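Folding fuzzy stuff on a bed (fast version)

Posted 4/27/26 by Divya Rao

Got asked again how I fold the fleecy things, the ones that slide around and puff back up. Quick writeup then. No table needed, I do it on the bed.

Works for soft fabric up to throw size. Bigger than that, get Huệ Hoàng to take the other end, or whoever you've got at home.

Before you start: clear the bed. Pillows off, phone off. Smooth the blanket with your forearm, two swipes. Doesn't have to be perfect. Pull it toward the corners if it bunches.

A dark piece on a bright blanket is easiest, you can find the edges. Black on pink, great. Black on navy, good luck finding the hem at night.

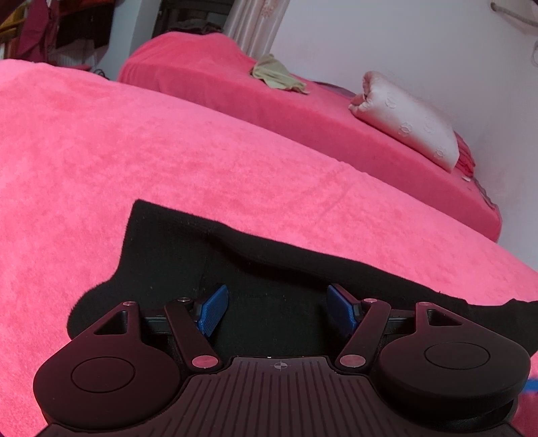 STEP 1: LAY IT OUT

Drop the piece near the side of the bed you're standing on. Don't fling it. Find one edge and pinch it up a little, then let it down flat. Fuzzy fabric grabs a plush blanket, so lift and place — dragging just drags the blanket too.

Wavy edge? Fine for now. Pat from the middle out.

Check for lint while its open. Roller, 3 passes, same direction. I use the Brisard one, any will do.

STEP 2: FIRST FOLD

Pinch both corners of the far edge. Bring them to you. Line up the corners first, worry about the middle after. Press with flat hands, don't rub, rubbing makes it pill.

If the layers creep, put one hand on the fold and tug the loose side with the other.
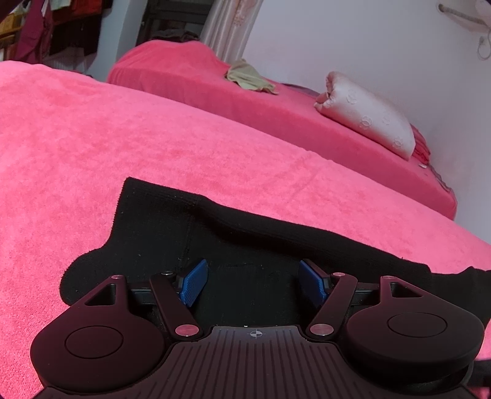 Then turn it a quarter and go in thirds. Left side over, right side on top of that. Thick stuff wants halves insted, thirds will just pop open again.

STEP 3: FINISH

Roll it or flip it once more, depends on your shelf. Mine go in a drawer so I roll. Fold side up so you can grab one without wrecking the row.

Don't stack more than 3 of the heavy ones. Bottom one goes flat and stays flat till you wash it.

Washing — cold, inside out, no softener. Hang it, or low heat if you're in a rush. Khải Ung asked about ironing. No. Don't iron fleece.

Doing the sock post next, probably October at this rate.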